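Ticket 3703 – Pliltside, facturación
Abierto por: Mehwish Durrani
Asignado: Geert De Smet
Estado: en espera del cliente

Al exportar desde Flurka el CSV sale truncado en la fila 1.720. Siempre la misma. Error 602 en el log, nada mas.

Probado:
– reiniciar servicio: igual
– otro usuario: igual
– exportar por meses: falla solo noviembre

Geert: mirando noviembre hay un cliente (Watinel) con un salto de línea en la dirección. Lo quito en pruebas y exporta entero. Falta corregirlo en producción, lo tiene que autorizar Dekker. Tarda casi 5 minutos, eso es otro tiket.

Mehwish: ok, aviso a Dekker. 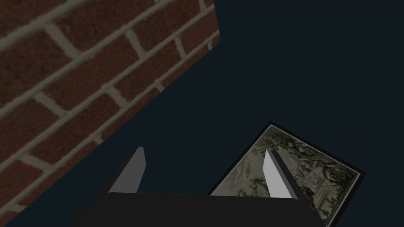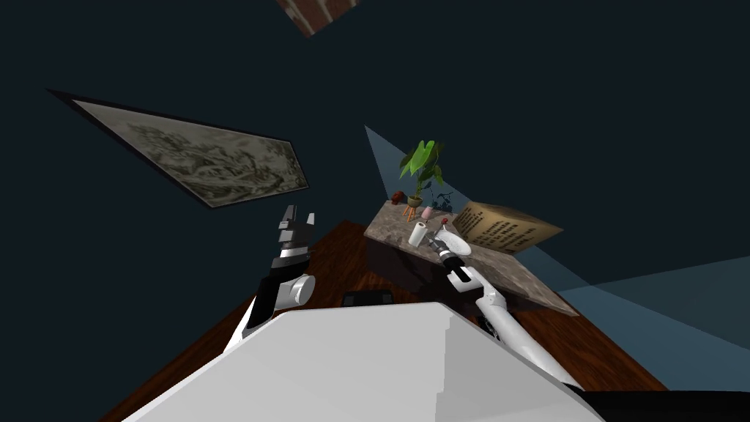
Renders: pared de ladrillo y brazos con plato blanco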